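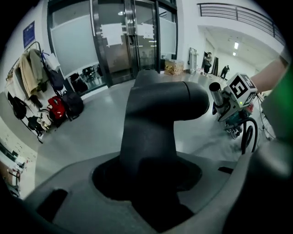

Coats, Bags and the Rack by the Door: Frequently Asked Questions

This page covers the entrance area at the Mitmont building, which is used by the people who work in it and by a steady supply of people who are only here for the afternoon. It was put together after the same questions kept arriving at the front desk, some of them several times from the same person.

Where do I put my coat?

On the metal rack. It's against the white wall, under the blue sign. If you have found a blue sign with no rack under it, you are in Zedesthorpe, our other building, and your meeting started without you.

Can I just drape it over a chair?

You can, and in winter everyone does. Then somebody needs the chair, moves your coat to a second chair, somebody needs that one too, and by four in the afternoon you are walking the corridor asking strangers if they've seen something beige.

Is there a hook that's mine?

No. There are people who have used the same spot for years and will look at you in a certain way if you take it. They have no legal standing. Hang your coat where there's room.

Where do bags go?

Backpacks go on the floor beside the rack or under it, pushed back toward the wall. Smaller bags with a decent strap can hang on the lower part. Please don't hang a loaded backpack from the top. The rack will take the weight for a while, and then it will lean, slowly, until it is resting on whoever is tying their shoes.

Two backpacks side by side is fine. A third in front of them is a tripping hazard, and a fourth is a campsite.

My backpack is red. Somebody else's backpack is also red. Now what?

Put a tag on it. A luggage tag, a ribbon, a key ring from a vacation you regret. The desk has blank tags and a pen that usually works. We once had a red backpack go home to the wrong household for a whole weekend, and both owners claimed afterward that theirs had been the nicer one.

What about paper bags?

Paper bags may hang from the rack if they're light and if you plan to take them home the same day. Anything with food in it goes in the kitchen refrigerator, with your name on it. A sandwich left on a coat rack over a long weekend in June becomes everybody's business.

Can I leave my jacket overnight?

One night, sure. After that we start to wonder about you. Anything that hasn't moved in 2 weeks goes into the lost property box, and anything in the box at the end of the quarter is given away. This includes the nice ones. Especially, it seems, the nice ones.

Does anyone watch the rack?

Not in any way you should rely on. People walk past all day, and most of them are looking at their phones. Keep your wallet, keys and laptop with you. The building doesn't cover lost items, and the longest email we have ever received on this point did not change that.

Why not get lockers?

We asked. Hollmann quoted us for a full wall of them, delivered and bolted in, at $977. The budget for the entrance that year was $195. We bought coat hangers and a doormat.

A reader has since pointed out that $977 is less than $1,000 and therefore "practically a bargain." That reader is welcome to send a check.

What are the notices on the glass doors?

Read them. That's the whole answer. If you want to put up one of your own, bring it to the desk first, use the tape we give you, and keep it small enough that people can still see who's coming from the other side. Take it down when your event is over. The glass is for looking through, a fact that gets forgotten every fall when the choir starts recruiting.

Can I borrow the hand truck?

Yes, for moving boxes. Bring it back and lean it against the wall next to the glass doors, upright, out of the way of the doors themselves. It doesn't live in your office. It doesn't live in the elevator either, though it has spent some time there.

There's a cardboard box on the floor. Whose is it?

If there's a label, that's whose it is. If there isn't, ask at the desk before opening it. Deliveries can wait on the floor near the doors until the end of the day, and then they need to go to wherever they were supposed to go. Broken-down cardboard goes in the recycling room at the back. Full-size boxes left standing "for now" have a way of staying until spring.

My order from Revimeck was supposed to be dropped here. Where is it?

They deliver in the morning when they deliver. Check by the doors, then the desk, then the mail room. Then check whether you typed Mitmont or Zedesthorpe in the address field. We'll wait.

Can I keep stuff in the corridor?

No. The corridor is the way out if something goes wrong, and it's also how people get to the restroom. Bicycles, folding tables, strollers and that one easel all need to be somewhere else.

It's raining. Where do umbrellas go?

In the stand by the street entrance. An open umbrella drying under the rack will soak every bag down there, and the people who own those bags know which umbrella is yours.

Who do I complain to?

Hannelore Görtz, at the front desk until five. She wrote most of this page and has heard your idea about numbered hooks. If you'd like to move the rack to a different wall, put that in writing, include the name of the person who'll be moving it, and make sure that person knows.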